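Packers / sorters wanted, Grodby storeroom, start ASAP

Posted February 21, 2012 by Bushra Hayat

Quick one because I have to get this up before the end of the day. We need people for the storeroom clear-out and repack at Grodby. Paid, short term, six weeks to start, probably longer for anyone who gets on with it. Day shifts only.

What it is

Haltska Household Clearance takes in the contents of closed-up houses, rental units and a couple of small hotels. Dishes, linens, lamps, books, kitchen stuff, boxes of who knows what. It all lands at Grodby. It gets opened, sorted, wiped down, wrapped, boxed again and labeled. Then it goes to the Cantero shop or to the Valtomby auction room, or out for recycling.

Since January we have more than 2,000 boxes waiting. The back wall of the long room is full and the second room is getting there. Two people can't do it. Need five more, would take six.

The work

Opening boxes and bags, sorting onto the tables by type. Glass and china together, metal kitchen things together, fabric to the far end. Paper goes in the gray bins, do not mix it with fabric (this happens every week).

Wiping. Damp cloth for most of it, dry cloth for anything with a gilt edge or a paper label.

Wrapping in newsprint, two sheets for plates, three for anything with a handle or a spout. Plates go in on edge, never flat. Bowls nested in small stacks with paper between. Heavy stuff at the bottom, and stop filling before the flaps bulge.

Labeling. Room code, type, your initials, on the short side AND the top. Please write so other people can read it.

Lifting, yes. Boxes are kept under 50 pounds, we have a scale by the door and two hand trucks. Books are the worst so we use the small cartons for those. If it's over, split it.

Sweeping up at the end of shift. Everybody does this, me included.
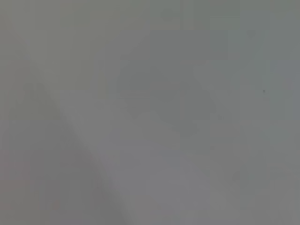 What happens if I break something while I'm packing?

Tell Mohsin or me, write it on the breakage sheet by the sink, and carry on. Nothing comes out of your pay. Put the pieces in the lidded metal can and use the gloves. We would much rather know about it than find a box that rattles when it gets to Cantero.

Hours and pay

Early shift 7:30 to 1:00, late shift 1:00 to 6:30. Pick one and stick to it please, swapping is OK if you arrange it yourselves and text Mohsin the night before. Minimum four shifts a week.

$11.25 an hour to start. Goes up to $12 after three weeks. Paid every two weeks by check or direct deposit. Fifteen minute break, paid. There's a kettle, a fridge and a microwave in the side kitchen. Label your food.

Who we want

No experience needed for most of it. If you've worked in a kitchen, a thrift store, a stockroom or for movers, say so, it helps. Careful hands. On your feet most of the shift. OK with dust, some of these boxes haven't been opened in years. We have masks but if you have bad asthma then this is probaly not the job for you, sorry.

You need to be 18 or over. A bit of English reading for the labels. Driver's license not needed unless you want the van run (see below).

One of the five spots is for somebody who can tell decent china and silver from the ordinary kind. Doesn't have to be an expert. That one pays $13.50 from day one and works the Valtomby table with me. Mention it in your message or I won't know you want it.

Van run

Two mornings a week to Cantero and back, loading and unloading included. Clean license, comfortable with a long van and a tight alley. Extra $15 per run on top of hourly. Only need one driver plus a backup.

What to bring

Closed shoes. Real ones, we send people home for sandals. Clothes you don't mind getting dirty, layers, the long room is cold until late morning. Hair tied back if long. Gloves are supplied but they run big so bring your own if your hands are small. Leave rings and bracelets at home, they scratch things and catch on the tape guns.

Getting here

Grodby storeroom, 73 Mill Street, green door round the side, not the front office. Ring the bell twice and wait, it takes a minute to walk up from the back. Bus stops at the corner. Parking in the lot across the street is free before 8 and then it's metered, so the early people do better there. Bikes can come inside.

How to apply

Call or text Mohsin Gilani, the number is on the contact page, or come by in person any morning before 11. Not by email please, the inbox is a mess and I will miss you. Say:

your name and a number we can reach you on
early or late shift
which days
any packing or sorting work you've done
van yes/no
china table yes/no

No resume needed. We'll have you in for a one hour trial, paid, where you sort one table and pack two boxes with one of us next to you. You'll hear back the next day either way.

Want the first three people started by the end of this month and the rest the week after. If you applied last fall and didn't hear, please try again, we had a phone problem and lost a lot of mesages.

Couples, friends, roommates applying together is fine, we'll try and put you on the same shift but can't promise it.

Also looking for: clean newspaper, any amount, drop it by the green door. And small cartons with lids, the kind copy paper comes in. Thanks

Bushra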